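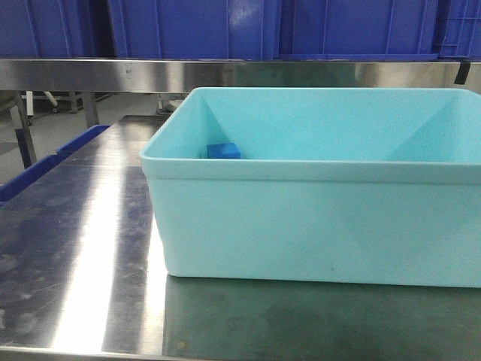
The Case for the Steel Table

When Ngozi Ekwueme moved her toy lending library into the back half of a former bakery in Mokcombe, she inherited two ovens, a dead freezer and a stainless steel table. The ovens went for scrap and the freezer followed. The table stayed, and it has become the most useful piece of furniture in the building.

Everything that comes back to the library passes across it. Families return sets in mixed condition, often with pieces from two or three other sets in the bag. Ekwueme and her assistant, Aminu Effiong, tip the pieces out, sort them into plastic bins and put the sets back together. The library lends 456 sets, and in June it handled 2,631 returned pieces.

"Wood tables look nicer," Effiong says. "But crayon gets into wood. On steel I wipe it once and I'm done."

Steel has its drawbacks. It is loud, for one. A bag of blocks dumped on bare metal can be heard from the street, and Effiong now lowers pieces into a bin by hand when there are children reading out front. It also shows everything. Water dries into spots and every palm leaves a print. Ekwueme used to polish the top each evening and gave it up after 12 days.

The bins took longer to get right. The first ones were clear, with thin walls, and they split at the corners. The ones she uses now have a thick rolled rim that is easy to grip. Color matters too. Small parts disappear against a dark bottom, so she likes a pale tub for the last check of each set – the one where a stray piece has to be seen before the tub gets stacked.
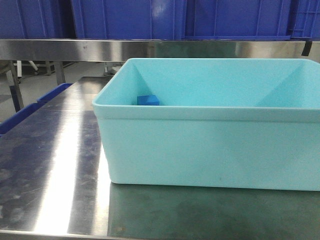 A royal blue cube in a pale aqua tub on the steel table.

Blocks are the piece most often left behind, according to Effiong. They slide into a corner and sit close to the wall, where a quick look from the front can miss them. His rule is to stand over the tub and check all the corners.

Anyone looking for a similar table should try restaurant closures before buying new. Yakubu Adeleke, who runs the Clurngate salvage yard, sells around five a month and says buyers worry too much about scratches. He tells them to look at the legs and the welds, and to press down hard on each corner. A top that flexes will only get noisier.

Ekwueme has added one thing to hers, a rubber mat that she rolls out for heavier wooden toys. The rest of the time it stays under the sink.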